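Subject: Re: [redix-users] Was the open day worth the drive?

Iraís Chávez wrote:

> Couldn't make it in December after all, our van had opinions. Three
> things I'd love to hear about from anyone who went:
>
> 1. Is the hand-held gripper as easy as Diston keeps telling us?
> 2. Did they show it on a normal mess or on the usual six wooden blocks?
> 3. Is there any point in a group our size collecting its own
> demonstrations, or should we wait for somebody else's to be released?
>
> Also whether the food was better than last year.
>
> Iraís

Iraís, all,

The food was the same as last year. I believe some of it was the same food.

I'll take the rest in order, more or less. For those who weren't following the thread in the fall, Diston ran the open day at the Sandoval building, upstairs, with the Redix hand-held grippers out for anyone to try and two arms in the back room doing what arms do. Doors were at 10 a.m. and by half past there was a line for the grippers and no line at all for the coffee, so I had two coffees and then joined the line.

Esther Okoth ran the gripper station and I can't praise her enough. She must have given the same talk twenty times and she was still being kind to people at four in the afternoon. Her rule is that you get one minute of instruction and then you're on your own. You squeeze, the jaws close, you let go, they open. That part is as easy as Diston says. A boy of maybe nine was better at it than I was, and his mother told me so.

The hard part is everything you normally do without thinking. I reached for things at the speed I reach for things at home, and Esther had me do it again at half the speed. Then she had me do it again without swinging my wrist over the top. Then she pointed out that I had been helping with my left hand the whole time, which I denied until she played it back. If your people are going to do this, Iraís, budget a morning for everyone to find out what their other hand gets up to.

Now, the mess. There were blocks, but they were on the windowsill and I never saw anyone touch them. Diston has spent the year sending gripper kits to people's homes, and the talk after lunch was built on that. 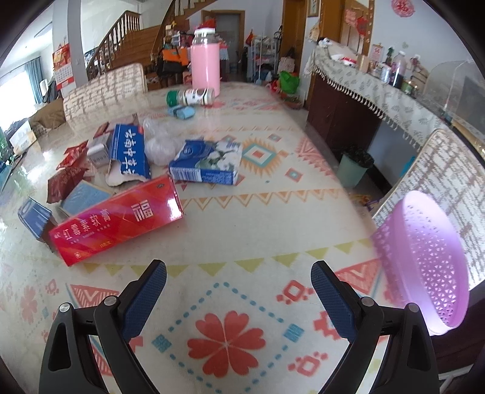

Tidying a dining table was the job Aigars Kütt kept coming back to in his talk, and I thought it was the best part of the day. He makes the case that a table like this is harder than anything in the back room, and he went at it item by item with the enthusiasm of a man who has lost arguments to packaging. A flattened packet has hardly any height to grab. A crumpled clear bag is a bad day for any camera. That blue carton with the bottom ripped open no longer has the shape a carton is supposed to have, so whatever your model learned about neat boxes is of limited comfort. And then there's the tablecloth, with the big red flower and the zigzags, which he says he would choose over a plain white one every time. His reasoning is that if you train over plain cloth you get a policy that works over plain cloth, and he has met very few families who own one. Someone asked if he'd at least iron out the glare on the shiny stuff. He said no, and looked pleased to be asked.

He did give numbers. The home set stood at 2,594 recordings when he made the slides, of which 2,013 passed review. The rejected ones were mostly people going too fast, so I felt at home. He wanted 2,000 usable ones before he would let anyone train on the lot, and he got there with 13 to spare, a margin he described as "comfortable."

The live demo was next door, and here I'd tell you to lower your expectations and then enjoy it. Estrella Serrano had the arm clear a small table into a plastic basket. It got a jar, it got two boxes, and it made a very tender attempt on a foil packet that ended with the packet on the floor and the arm placing nothing at all in the basket, with great care. Estrella let it run. She could have hit stop and reset, and I've been to plenty of open days where somebody would have. She told us what she thought had gone wrong (it decided the grasp was good before the jaws had finished closing) and ran it again from the same start. Second time it got the packet. Third time it didn't. I trust that a good deal more than I trust a video.

Nia Cadwaladr from Cutico asked the question I'd been saving, about wear on the finger pads. The answer is that they do wear, more quickly on cardboard than you'd think, and that a worn pad changes the recordings before it looks worn to you. Diston now swaps them every 60 hours of use. Write the date on the back of the pad. I'm told that pencil rubs off.

So, your third question. My own view is yes, collect some, but don't try to collect everything. Pick one job in one or two real homes, do it slowly, and send the results in to be reviewed early, while there are still few enough to redo. Esther said the groups who send a small batch first have a much happier time than the ones who turn up with three months of work, all of it held at the wrong angle. You can borrow a kit for a month. There's a deposit, and the case is heavier than it looks, so bring the van if it's speaking to you again.

I took notes on the calibration session too, but they're in my handwriting and I'd have to be in the room to translate. If there's interest I'll type them up. I also came home with somebody's gray scarf – wool, smells faintly of solder – and would like to return it.

See you at the next one, assuming they've finished the sandwiches by then.

Walt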